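We use cookies to remember your language and to count visits to our pages. Accept | Settings

Flirow Hand-Held Gripper Kit

Print this page | E-mail this page

The Flirow kit is a two-finger gripper that a person holds and operates by hand, with a wide-angle camera looking down over the fingers. It is made for teams who want to record handling work in normal rooms, without first bringing a robot arm to the place. The operator grips, moves and releases objects as usual, and the kit saves the video together with the finger opening.

Frandsen sells the kit in 2 versions. The standard version has smooth pads and is meant for boxes, books and other flat things. The ribbed version has soft inserts with diagonal ridges, mounted on stiff plates with screws. We recommend the ribbed version for most customers, as household and office objects often have round sides.

The inserts are a wear part. In our own workshop Hrefna Skov made 1,214 grips with one pair before she changed it, and the ridges were still in usable condition. If you work mainly with rough or sharp objects, please expect a shorter life. A worn insert can be replaced with a small screwdriver, and the camera does not need to be removed for this.

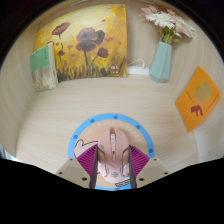

Small office objects are a good first exercise for a new operator. A computer mouse is wide enough that both fingers must meet it evenly, and its shell has curves where a hard pad would touch only at one point. Come to the object slowly, keep the two fingers level with the desk, and close until you feel a light resistance in the trigger. More force is seldom needed.

The camera has a very wide lens, so the picture is round and becomes black toward the corners. Things standing at the back of the desk stay in view during a close grip. This is useful later, when the software must calculate where the tool was. Olga Campos, who prepares our sample recordings, advises to leave the usual things on the desk. A completely bare surface gives the software few points to follow.

What is in the box

Hand-held gripper with camera, ribbed or smooth inserts mounted
One spare pair of inserts
Screwdriver and four spare screws
USB cable, 2 m
Printed quick guide in English and Danish

Technical data

Finger opening, maximum: 87 mm
Weight without cable: over 228 g, depending on version
Recording: video and finger opening with common time stamp
Export: through the Andavance desktop program, license for one computer included

Please note

The trigger spring is set at the factory for an average adult hand. It can be made softer by turning the screw under the handle, but do not remove this screw fully. The kit is for indoor use and should not be used with liquids or with food. Recordings made with the older Nosana handle can be opened in Andavance, but the finger opening must be calibrated again.

Delivery and support

Orders received before May are sent with the present type of inserts. After that we change to a slightly longer type, which fits the same plates. For questions about calibration please write to Steinar Bundgaard, and for offers and school prices to Sigrún Damgaard. Spare inserts are ordered by the pair.

Contact | Terms of sale | © Frandsen | Back to top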